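## Stem length, again

Second attempt at the hall vase. The first used stems cut to 50 cm, and the whole thing leaned as soon as the heads opened. I have now settled on 32 cm for roses in the Lumbao cylinder, measured from the base of the bloom to the cut.

Preparation is the same as before. Strip every leaf that would sit below the waterline and leave one sprig higher up if it looks healthy. Thorns stay on unless they catch on a neighbouring stem. Removing them tears the skin and I have had stems go brown at the wound. Cut at an angle with the Vikov snips, never the kitchen scissors.

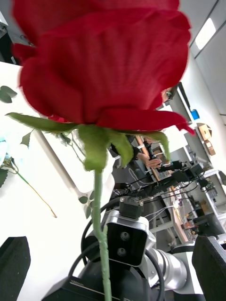

Sepals are worth a check at this stage. Once they have folded well back from the petals the bloom will open in the vase, and a rose with sepals still tight to the bud goes in a separate jug for a day. Outer petals that flare or droop can stay. I used to pull them off and ended up with visibly smaller heads.

Order of work: red first, pale flowers after, as fillers. Large heads set the height and the thin stems go wherever there is a gap.

Water to two thirds, changed every 2 days, with a fresh cut of up to 2 cm each time. I allow for this in the starting length. Ciltetti flower food at half the packet dose; the full dose clouded the glass in November.

Still to test: the narrower Jutico vase.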